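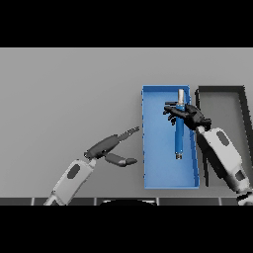 Getting the Tray Bench Ready at Hotitz

Welcome back, and thank you for all the kind notes after the May gallery! This page is about the two-armed robot we call Istison, and more particularly about how we set up its bench in the simulator before anybody lays a hand on the real one. I know some of you come here for shiny hardware on a shop floor, and there will be plenty of that when we get to Paredes, but I have grown very fond of this part of the job. It is quiet work, a bit like laying the table the night before company comes, and it has saved us from a good many scraped knuckles (the robot's and mine).

Maximiliano Urrutia built the bench model and has looked after it ever since. He started with a plain gray top and put the trays on it, and he will tell you at some length, if you let him, that the trays took him longer than the arms did. A tray rim that sits a hair too high in the model teaches you all the wrong habits about how low a wrist can go.

Gallery notes, August 19, 2019

The blue tool over the blue tray. The right hand has hold of the upper-middle part of the shaft and keeps it above the tray floor, with the fingers curled over toward the left. This is the pose we use for checking the grip, and we look at it from every side we can before moving on to the next step.

The left hand, open and waiting just off the tray's left edge. We like it close by but clear of the rim. During setup we bring it in a little at a time and watch the thumb, which hangs lower than you'd think and is the first thing to touch when the wrist is tilted wrong.

The shallow blue tray, set lengthwise. Turning it the other way looks tidier, and we tried it that way for most of a week, but the right forearm had to swing out so far that the elbow complained. Back it went.

The dark-rimmed tray next door, still empty. Its near end is hidden behind the right arm from this viewpoint, so when we set the tray position we move the view over to the other side and check the near corners from there. Please do this if you are copying our bench. I skipped it once and spent an afternoon blaming the hand.

How the checking goes

We run the pick 14 times with the tool laid straight, then nudge the tray and run it again. Maximiliano keeps a log in a program called Aliteo, and as of this morning it holds 2,402 runs, the early ones with some pretty salty remarks in the comment column. If the tool turns in the fingers on the way up, we open the hand, go back to the start pose and change the grip height by 2 millimeters, nothing else. Changing the height and the finger closing together is tempting when it's late and everyone wants supper, and then you can't tell which one helped.

After any change to the hand model we also redo the joint limits, finger by finger, thumb last. It takes four cups of coffee, by my measure, or one good long phone call with my sister on speaker.

Coming up next: the same bench at Paredes, with the arms bolted down and the cables tied up properly. If you have a question about tray heights or the start pose, write to us through the contact page and Maximiliano will answer, probably in more detail than you asked for.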